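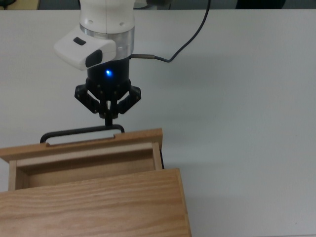 Arm over the wooden cabinet, pale tabletop.

Tuesday, Estdale, after supper

Month three of living up here on purpose. The city flat is let, the boxes are mostly open, and I have stopped telling people on the phone that we are "settling in."

Water first. The spring line quit again in the night. Walked it up to the intake with Njål, who moved here long before us and has the knees to prove it. Intake was fine. The trouble was an airlock at the second bend, the one I was proud of when I laid it. Njål looked at the bend for a while and said it was a nice bend. Bled it at the union, got mud, then air, then more mud, then water. Tank filling by noon.

To do: take out the nice bend.

Tank holds 2000 liters. With all of us showering like city people that goes faster than I had planned for. Children have been told. Children have opinions.

Power next. Inverter log shows three dropouts since Sunday, all in the evening, all when the kettle and the pump ran together. I could fit a relay so the pump waits its turn. I could also ask everybody to look at the pump light before making tea. Tried the second one for a week and the log is what came of it. Relay is on order through Björklund in the valley, who say 20 days, and who said the same about the stove door in spring. The stove door is still a sheet of tin and a brick.

Retaining wall: dug back the slumped part behind the goat shed and put in the drain pipe I left out the first time to save an afternoon. Saved afternoon has now cost two days. Used the coarse gravel at the bottom, finer on top, old feed sacks between. Left the last yard open so I can see whether it runs when the rain comes. If it doesn't, I would like to find out before the goats do.

Altitude: the signpost at the pass says 1303 meters, Njål's barometer says otherwise, and he trusts the barometer. Beans don't care who is right, they still take all day. Pressure cooker gasket is shot. Add to the Björklund list, under stove door.

Plistemura people rang about the weather station. They want a clear spot away from the house, fenced, level, with a view of the sky. So did we, and we got this slope. Offered them the flat bit by the woodpile. They will think about it.

Still open:
- relay, gasket, stove door
- second bend
- fence post by the gate, leaning again
- reply to Clerkilier about the seed potatoes (they want to know our soil; brown?)
- ask Njål what the noise in the roof is, but not at dinner

A leopard was seen near the road, according to the bus driver, who has also seen it in two other villages at the same hour. Goats in early all the same.

Estdale workshop notebook | Questions: leave a note in the tin by the gate | Back to top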